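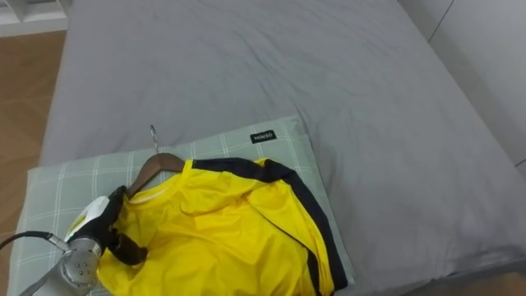

Jytte Riis keeps her clothes out in the open. When she moved into her bedroom in Trellwood 15 months ago, she skipped the wardrobe and bought a metal rail. The bed became her work surface. A shirt goes onto its hanger lying down, like the yellow one crumpled on top of the plaid pillowcase, and then it goes up. "I used to do it standing, with the collar in my teeth," she said. "Flat is easier."

Home Interviews Rooms Storage Contact

She owns 36 hangers and has no plans to buy more. "If I run out, something has to leave," she said. The rail stands close to the bed, and she likes being able to reach it without crossing the room.

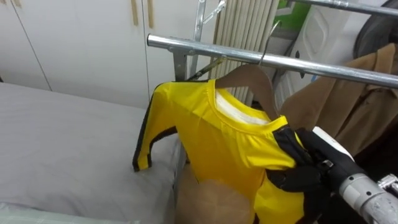
The yellow shirt on its brown hanger, at the rail.

Riis runs in the mornings and gets through a lot of sports clothes. They dry fast, she said, and they slide off thin hangers, so she switched to ones with a broad shoulder. Her friend Sun-ja Tak folds everything and thinks hanging a running shirt is a waste of time.

"Sun-ja has drawers," Riis said. "I have 2 shelves and a bed."

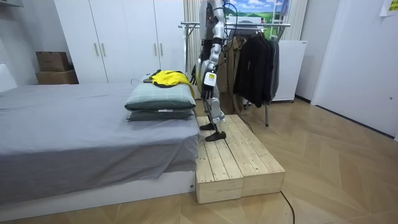 She does her sorting at 7 in the evening, before the bed is needed for sleeping. Anything still on the pillows by then gets hung up or goes in the wash. In August she let it slide for most of the month and ended up sleeping beside a pile of sweaters.

"I didn't mind it that much," she said. "But I couldn't find anything."
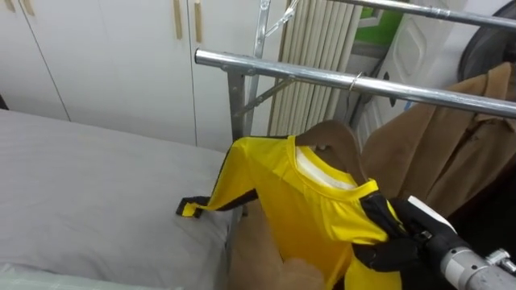

Coats and shirts on one rail

Riis hangs both together all year. She tried putting the coats in the hall, but they ended up on the floor.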